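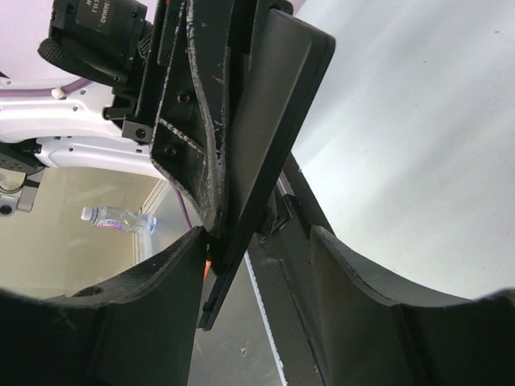 Sandura, the door hardware company in Pisdale, will stop making its polished brass lever handles this spring and put its weight behind a single dark finish called Roy. The announcement, dated January 20, 2018, runs to four pages and uses the word "honest" about a doorknob. For readers who have trouble picturing the shade, the face of the long flat plate in the photo comes close: smooth, dark charcoal, a color you could call black in a hurry. Sandura would prefer that you didn't. The company says Roy is "a warm absence of shine," and has printed this on the boxes.

The Roy line will cover levers, knobs, hinges, coat hooks and a doorstop that costs more than some doors. A full interior set with lever, backplate and latch will sell for $153. The old brass version will remain in the catalog until stock is gone, and after that brass owners with a broken handle will be directed to a page on the company's website titled "Moving Forward."

Product manager Yanling Bai said the decision came out of a customer survey that drew 2710 replies. Most people who answered wanted hardware that didn't show fingerprints. A smaller group wanted handles that didn't come loose, and Bai said the company had heard them too. The new levers have a longer set screw. They also require a wrench in a size that wasn't used on any earlier Sandura handle — one comes in the box, and replacements are $6.

Retailers seem willing to go along. Clornora, which sells home fittings out of the old feed store on the north side of town, has already cleared a wall for the line. Owner Peiyu Cui said she remembers clearing the same wall for brushed nickel, and before that for an antique bronze that left marks on people's hands.

"I have brass in my own house," Cui said. "I was out of style for years, then I was in style for a while, and now I guess I'm out again. I haven't touched a screwdriver the whole time."

Orders placed this month should ship in 8 weeks. Exterior locksets in the Roy finish have been put off to a later date while the company tests how the coating handles road salt, sunscreen and dogs. Bai would not say how the dogs were going.

Homeowners with existing Sandura doors can reuse the same bore holes. The screw holes in the backplate have moved a little, and the company recommends wood filler.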